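In defence of the tablecloth

My aunt kept hers in the bottom drawer of the sideboard, folded in four, with a sprig of lavender that had long since given up smelling of anything. Out they came on a Sunday, and on birthdays, and once for a man who had only called to read the meter but who looked, she said, as though he could do with a sit down. I've been thinking about those cloths a good deal lately, as I seem to be the last person in Ganham who still puts one on the table for an ordinary supper.

People are very kind about it. They say "oh, you shouldn't have gone to any trouble", and then they sit with their elbows tucked in as if they were at the dentist. I think that's rather a pity, and I'd like to make the case (I shall try not to go on, though my friends will tell you what that's worth) that a cloth ought to make everyone more comfortable, and that we went wrong when we began saving it for best.
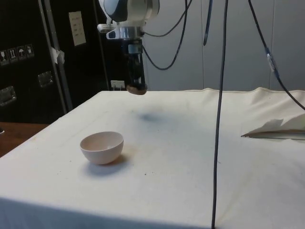
The trouble started, I suspect, with the idea that a cloth has to be perfect. My old neighbour Fongchan Chaimongkol fed half the street at one time or another, and I never once saw her iron anything bigger than a blouse. There was a beetroot mark by the head of her table that dated from her daughter's engagement, and she'd set your plate quite cheerfully on top of it. I have eaten in grander places, and spent 138 pounds on a dinner in one of them, and I couldn't tell you now what I had. I remember her dumplings perfectly well!

Arūnas Ots, who runs the café in Preltach, took all his cloths away in 2000 and has told me more than once that wiping down bare wood saves him 10 minutes a sitting. I believe him, and I can see it matters when you've a queue at the door. But the room has been noisier ever since, all that clatter of forks and saucers, and I notice people don't linger over their second cup as they used to.

At home there isn't a queue. A cloth goes in with the towels, it comes out again a bit greyer than before, and you shake it over the back step for the sparrows. If the gravy goes over, well, the gravy goes over. Put it on crooked if you like. I've a big blue one on tonight for leek soup and the end of a loaf, and my sister is coming at seven with her awful dog.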